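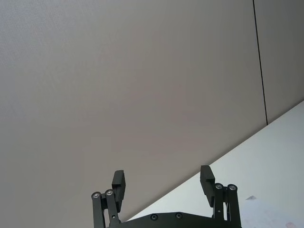 # Light gray wall and a white tabletop: how do I keep both from looking grubby?

**posted by Marrow_and_Pine**

Hi everyone, I hope this is the right section. I've moved my work corner into the small room at the back of the house, and I have a plain light gray wall panel on one side and a white tabletop next to it. I love how calm it feels in there! I spent years with a dark brown desk and a wall covered in calendars, so this is a big change for me.

My trouble is the upkeep. The panel picks up smudges at elbow height, and when I wiped one of them with a kitchen spray I ended up with a patch that looks shinier than the rest, which I now see every time the afternoon light comes in. The tabletop has a faint tea ring and a few gray marks that I think came from dragging a metal lamp base across it. I don't know what either surface is made of. They came with the room and the last owners left no paperwork except a paint card that says "Fonside" and has no color name on it.

Can I fix the shiny patch without doing the whole panel? And what do people use on a white top that won't turn it yellow? I'd also like to hang a shelf there eventually, but my sister says I should leave the wall bare, and she may be right.

**Baltasar Iturra**

Welcome, and congratulations on the new room! I had a very similar setup in my last apartment, with a pale gray wall and a white table pushed up near it, and I fussed over both for the better part of four years, so I can at least tell you what I did.

Start with the wall. Put the kitchen spray away and use a bowl of lukewarm water with one drop of dish soap in it. Take a soft white cloth (a colored one can leave dye behind, ask me how I know), wring it out hard, and go over an area quite a bit bigger than the shiny patch. Then do it again with plain water and dry it with a towel. Sometimes the shine is only cleaner that has dried on the surface, and in that case it'll come off after two or three rounds. If it's still there the next day, the finish itself has probably been rubbed smooth, and cleaning won't bring it back.

If it comes to that, and if the panel is painted, I'd repaint it from edge to edge. I tried dabbing on a touch-up once and got a lovely matte cloud in the middle of my wall. A paint store can usually match the color from a chip. I'd look for a washable matte, or eggshell if you expect a lot of elbows.

For the tabletop, tea rings generally give in to baking soda mixed with water into a soft paste. Let it sit for a few minutes, wipe gently, rinse well. Test it on the underside first, please, as you don't know what the top is made of. The gray marks may well be metal left behind by the lamp and not scratches at all. I get mine off with a damp melamine sponge and hardly any pressure, but those sponges are slightly abrasive and will dull a glossy surface, so try that underneath too. Then stick felt pads on the lamp! A packet of 115 cost me less than a sandwich and I expect to leave most of them to my grandchildren.

I'd stay away from bleach on the white. I used it on an old table and it went the color of piano keys.

As for the shelf, I'd live with the bare wall through the winter and see whether you miss having one.

**tuckerbee**

magic sponge for everything. works on my walls too, never had a problem

**Oona at Vestitby**

I'd be careful with the sponge on a matte wall, Tucker, it may be how a lot of shiny patches get started. It was for mine!

Baltasar has covered the cleaning nicely, so I'll only add something about the elbows. If the table is touching the panel, pull it out by two inches or so. I did this in my sewing room and most of the smudges stopped, and it was much easier to get a duster down the gap. Keep a coaster on the table all the time, too, even when there's no cup on it. Mine is an ugly cork one and I've grown fond of it.

**Marrow_and_Pine**

Thank you all so much! I did two rounds of soapy water on Wednesday evening and the patch is fainter, though I can still find it if I crouch. The tea ring is gone. I'm off to buy felt pads before I touch the lamp again.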